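Visit report: gripper comparison day at Juvport

Huguette Sawatzky and I went to Juvport on May 2, 2023, to look at parallel grippers for the Kiltlow benches. We had been there once before, in February, but that visit was mostly a sales talk. This time Emese Magyar had a table ready and let us run the arms ourselves for most of the day.

The shop is at the back of the Vallejo building, past the loading dock. Parking is tight before ten.

What we tried

Emese's test is built on household items: cups, bowls, saucers, a piece of cloth, plastic bins and trays. She runs the same moves with each set of fingers and logs every grasp. By the end of the day the log held 322 grasps over 3 finger sets. One set came from Prollell and the other two were Juvport's own.

The arms are white, one with a black parallel gripper, and the table is covered in brown paper. The paper is cheap and gets changed when it creases too badly. Huguette liked that and wants to do the same at our place.

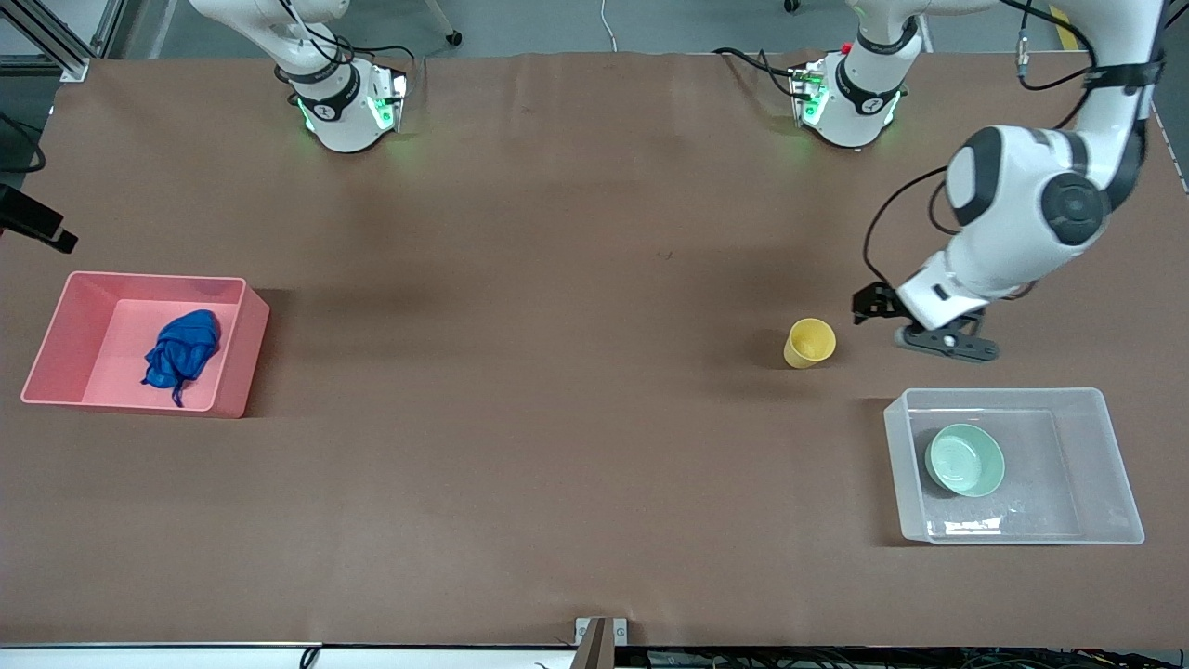
Can the fingers be swapped without recalibrating the arm?
The arm calibration stays as it is, but the tool offset has to be entered again for each finger set. Emese keeps the offsets in a file and loads them by name.

We timed a few swaps. With the right driver on hand, a change took up to 18 minutes including the offset check. The Prollell set was slower because its screws are harder to reach.

The cloth was the hardest item for all of the sets. Wide pads tended to pinch two layers at once, and narrow ones lost the edge on the way up. Cups were easy when approached from the side. The saucer was the item that separated the sets, as the fingers have to get under a low rim without pushing the whole thing across the table.

Wrist camera

After lunch we moved to the camera view. I had asked for this, as our own setup at Kiltlow relies on one overhead camera and we lose the object whenever the arm passes over it. The wrist camera keeps both fingertips in view together with whatever is in front of them, so it is easy to judge how far a pad is from a cup. Clear plastic is still a problem – the ceiling lights reflect off it, and the edges are hard for the software to find. Emese has tried dimming the lights and says it helps a little.
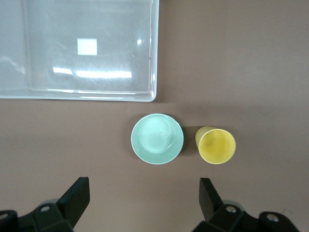
Cost and next steps

Juvport quoted us a trial of 100 days for one arm with two finger sets. Prollell would be a separate order. Huguette will ask for both prices in writing. I am sending Emese our bench drawings so she can check the mounting height.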